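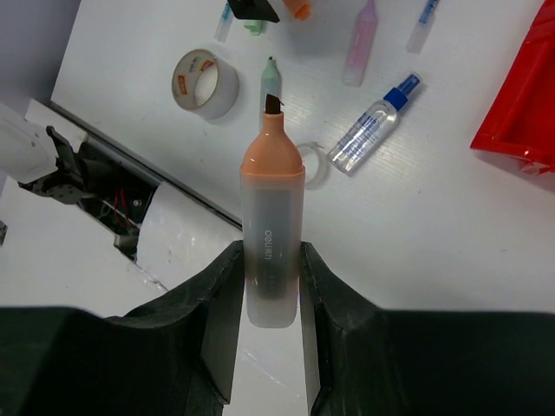 Lesezeit: 5 Minuten

Kapitel 2: Premuvell Rollcontainer als Hängeregistratur einrichten

Dieses Kapitel beschreibt, wie Sie den fertig montierten Rollcontainer für die Ablage von Haushalts- und Büropapieren vorbereiten. Die Montage von Korpus, Rollen und Schloss ist in Kapitel 1 beschrieben. Wenn Sie den Container ohne Registraturauszug gekauft haben, lesen Sie bitte zuerst den Abschnitt zum Nachrüstsatz am Ende des Heftes.

Benötigtes Material

Rollcontainer Premuvell mit Registraturauszug
Hängemappen Surkham, A4, unten geschlossen
Sichtreiter und Einsteckschilder (liegen den Mappen bei)
Etikettenbogen Guillot oder ein Permanentstift mit feiner Spitze
Textmarker in Orange, Keilspitze
Locher, Heftklammerentferner, Papierkorb oder Aktenvernichter

Hinweis: Hängemappen anderer Hersteller passen, wenn die Schienen für A4-Auszüge nach gängigem Maß ausgelegt sind. Mappen im Folio-Format hängen zu tief und schleifen am Boden des Auszugs.

2.1 Standort wählen

1. Rollen Sie den Container an den vorgesehenen Platz. Vor der Front muss der Auszug vollständig geöffnet werden können, dazu kommt der Platz, den Sie zum Stehen oder Sitzen brauchen.
2. Prüfen Sie, ob der Boden eben ist. Auf dickem Teppich sinken die Rollen ein und der Auszug läuft von selbst zurück.
3. Stellen Sie beide vorderen Rollen fest. Der Hebel rastet hörbar ein.
4. Halten Sie Abstand zu Heizkörpern. Die Kunststoffreiter verziehen sich bei dauerhafter Wärme und die Einsteckschilder fallen heraus.

Achtung: Kippgefahr. Öffnen Sie immer nur einen Auszug. Die Auszugssperre verhindert das gleichzeitige Öffnen nur bei geschlossenem Frontblech. Beladen Sie den Registraturauszug zuerst und die oberen Schubladen danach.

2.2 Hängerahmen einsetzen

1. Ziehen Sie den Registraturauszug bis zum Anschlag heraus.
2. Legen Sie die beiden Längsschienen in die Aufnahmen an der Vorder- und Rückwand. Die abgerundete Kante zeigt nach oben.
3. Drücken Sie die Schienen nach unten, bis sie ohne Spiel sitzen.
4. Hängen Sie zur Probe eine leere Mappe ein und schieben Sie sie einmal von vorn nach hinten. Sie muss ohne Ruckeln laufen.
5. Schließen Sie den Auszug langsam. Stößt die Mappe an, sitzt eine der Schienen nicht tief genug.

Der Auszug fasst im Normalfall fast 40 Mappen, wenn diese dünn befüllt sind. Planen Sie weniger ein, sobald Sie Versicherungsunterlagen, Bauakten oder andere dicke Vorgänge ablegen. Ein zu voller Auszug lässt sich zwar noch schließen, aber die Mappen lassen sich kaum noch auseinanderziehen, und die Sichtreiter brechen.

2.3 Papiere vorsortieren

Dieser Schritt dauert am längsten. Nehmen Sie sich dafür einen freien Tisch und einen Nachmittag. Es hat sich bewährt, die Vorsortierung an einem Stück zu erledigen, auch wenn die Feinsortierung später folgt.

1. Leeren Sie alle bisherigen Ordner, Schubladen und Ablagekörbe auf einen Stapel.
2. Entfernen Sie Umschläge, Werbebeilagen und Klarsichthüllen. Klarsichthüllen tragen stark auf und rutschen in der Hängemappe nach unten.
3. Bilden Sie grobe Stapel nach Lebensbereich: Wohnen, Arbeit, Versicherung, Steuer, Gesundheit, Fahrzeug, Bank, Zeugnisse und Urkunden.
4. Legen Sie alles, was Sie nicht innerhalb weniger Sekunden zuordnen können, auf einen eigenen Stapel. Er wird zuletzt bearbeitet.
5. Sortieren Sie jeden Stapel nach Datum, das neueste Blatt liegt vorn.

Hinweis: Originale von Urkunden gehören nicht in den Rollcontainer. Bewahren Sie dort nur Kopien auf und vermerken Sie auf der Kopie, wo das Original liegt.

2.4 Fristen und Schlüsselangaben markieren

Viele Papiere werden nur wegen einer einzigen Angabe wieder hervorgeholt: Vertragsnummer, Kündigungsfrist, Ende der Garantie. Markieren Sie diese Angabe beim Einsortieren.

1. Verwenden Sie im ganzen Bestand eine einzige Farbe. Wir empfehlen Orange — Gelb ist auf Umweltpapier schlecht zu erkennen und verschwindet auf manchen Kopien ganz.
2. Setzen Sie die Keilspitze mit der breiten Seite auf und ziehen Sie sie einmal über die Zeile. Mehrfaches Übermalen weicht dünnes Papier auf.
3. Markieren Sie höchstens zwei Stellen je Blatt. Wo mehr nötig wäre, schreiben Sie die Angaben auf einen Zettel und heften ihn vorn an.
4. Lassen Sie die Farbe kurz trocknen, bevor Sie das nächste Blatt auflegen.
5. Verschließen Sie den Stift nach jedem Stapel.

Achtung: Markieren Sie keine Kassenbelege auf Thermopapier. Die Schrift kann unter der Tinte innerhalb weniger Wochen verblassen. Kopieren Sie den Beleg, markieren Sie die Kopie und legen Sie beides zusammen ab.

Unterlagen, die Sie bei einer Behörde im Original einreichen müssen, bleiben ebenfalls unmarkiert.

2.5 Mappen beschriften

1. Schreiben Sie zuerst eine Liste aller Mappentitel auf ein Blatt Papier. Kurze Hauptwörter eignen sich am besten: Miete, Strom, Hausrat, Lohn.
2. Vermeiden Sie Titel wie Verschiedenes oder Sonstiges. Solche Mappen wachsen schneller als alle anderen.
3. Beschriften Sie die Einsteckschilder. Für den Etikettenbogen Guillot finden Sie die passende Druckvorlage im Downloadbereich unter dem Namen Jestosa. Drucken Sie in Originalgröße, die Option „An Seite anpassen“ muss ausgeschaltet sein.
4. Schieben Sie die Schilder von der Seite in die Sichtreiter.
5. Stecken Sie die Reiter auf die vordere Kante der Mappe. Bei versetzter Anordnung bleibt jeder Reiter lesbar, bei Anordnung in einer Linie finden Sie den Bereich schneller. Beides ist möglich, mischen sollten Sie es nicht.

Hinweis: Drucken Sie zuerst auf normales Papier und halten Sie das Blatt gegen den Etikettenbogen. Einige Drucker ziehen die dickeren Bogen leicht schräg ein.

2.6 Mappen einhängen und befüllen

1. Hängen Sie die Mappen in der Reihenfolge Ihrer Liste ein. Was Sie jede Woche brauchen, kommt nach vorn.
2. Legen Sie die vorsortierten Papiere lose ein, mit der langen Seite nach unten.
3. Heften Sie nur zusammen, was zusammen verschickt oder vorgelegt wird. Verwenden Sie Heftklammern, Büroklammern verhaken sich mit dem Nachbarblatt.
4. Bearbeiten Sie jetzt den Stapel aus Abschnitt 2.3, Schritt 4. Für Papiere, die in keine Mappe passen, legen Sie eine neue an, sobald zwei davon zusammengehören.
5. Kleben Sie die Titelliste auf die Innenseite der oberen Schublade.

2.7 Pflege der Ablage

Sammeln Sie neue Post in einem Korb und sortieren Sie sie an einem festen Tag ein, zum Beispiel am Dienstag. Im Dezember gehen Sie alle Mappen einmal durch und nehmen heraus, was nicht mehr aufbewahrt werden muss. Prüfen Sie vorher die jeweils geltenden Aufbewahrungsfristen, besonders bei Steuerunterlagen und Handwerkerrechnungen.

Wischen Sie die Längsschienen bei dieser Gelegenheit mit einem trockenen Tuch ab. Öl oder Silikonspray ist ungeeignet und hinterlässt Flecken auf den Mappen.

Läuft der Auszug schwer, nehmen Sie zuerst einige Mappen heraus und prüfen Sie, ob ein Blatt hinter die Rückwand gefallen ist. Wie Sie den Auszug ganz aushängen, steht in Kapitel 3.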